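Notebook, sim bench – September 5, 2025
Larka kitchen door task, review of labeling rules
Present: me (Doaa Hamdy), Arlo, Noemi

Went through the open items on rules 3 to 6 before the next batch goes to Ladix for checking.

Rule 3. "Contact" is logged from the contact sensor in the sim, never from looking at a view. Arlo had been marking some by eye. His set is 207 episodes and all of them get redone from the logs.

Rule 4. Every episode keeps its views together, including the ones nobody likes looking at. No rotating a tilted view to make it level. Noemi found 148 episodes where an old script had straightened them, which breaks the match with the joint data. Originals are still on the Lombardi drive, restore from there.

Rule 5. A touch on the knob is not a grasp. Grasp needs both fingers loaded, held for the full window. Door angle goes in its own column and doesn't decide the label.

Rule 6. Speed limit near the door stays as in the February version. Noemi wants it lower for the wrist – I'd like to see force plots first. Left open.

Naming: write "knob" everywhere. We have "handle" in 186 rows. Arlo has a search and replace ready, but run it on a copy.

To do
– Arlo: relabel from logs
– Noemi: restore originals, then rerun the checksum
– me: new wording for rule 5, send to Marisa Farina for sign-off

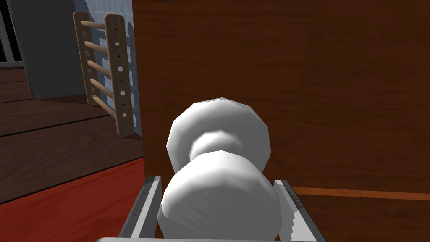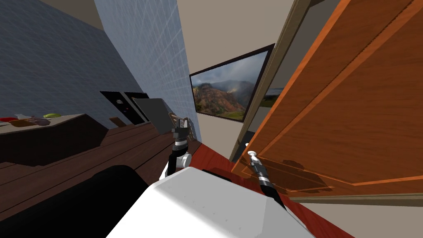
Larka, kitchen door task. Second view: gripper tip on the knob, see rule 5.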